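Zesent Desk Organizer Guide
Part 2: Setting Out Your Work Surface

Welcome back! If you have already wiped down your table and let it dry, you are ready for the pleasant part, which is deciding where everything is going to live. Take your time with this. A cup in the right spot in March will still be in the right spot when you are hunting for a marker in a hurry months later.

Before you start, have your markers, your pen cup and any small bottles within reach. Leave the Kasedetti drawer tray in its box for now (we get to it in Part 3).

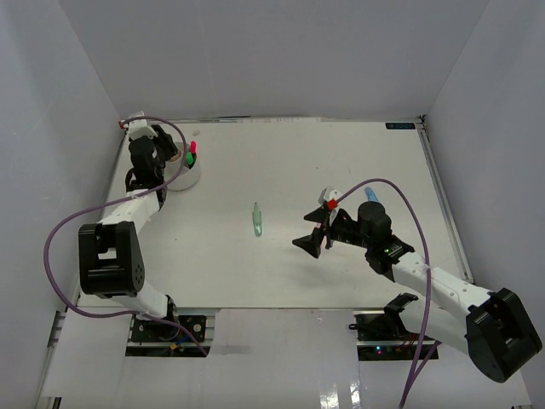
2.1 CUP, MARKERS AND SMALL BOTTLES

1. Set the white cup toward the back left corner of the table, leaving yourself a little room to get your fingers around it.

2. Stand the markers upright in the cup with their caps on. A pink cap and a green cap are easy to tell apart at a glance, so you may like to begin with just those two and add more once you know which colors you reach for.

3. Lay the small green bottle down in the middle of the table, cap pointing toward the back. It can rest there while you sort out the other things.

4. Check that the bottle cap is snug before you go any further.

Note: The Prukton cup (part 3108) and the taller Dagdag cup (part 881) both work with these steps. The taller one holds more, but short markers do tend to disappear into it, and you will be fishing around with two fingers every time.

CAUTION: Do not leave an open bottle lying on its side. Marker ink and bottle contents can both stain a light surface, so blot any spill right away with a soft cloth.

2.2 KEEPING THE SURFACE CLEAR

5. Work with small items toward the middle of the table, where you can see them well from either side.

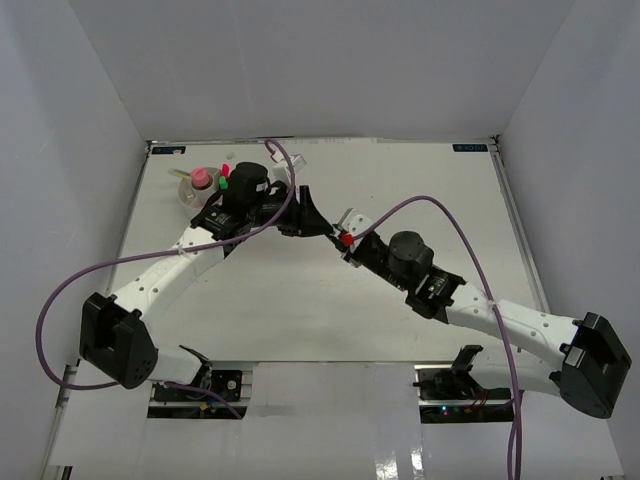
Fig. 6. Working over the white surface, small red piece near the center.

6. When you are finished for the day, return each marker to the cup and give the surface a quick pass with a dry cloth.

Note: Replacement cups are listed under order number 3759. Please have your part number handy when you order.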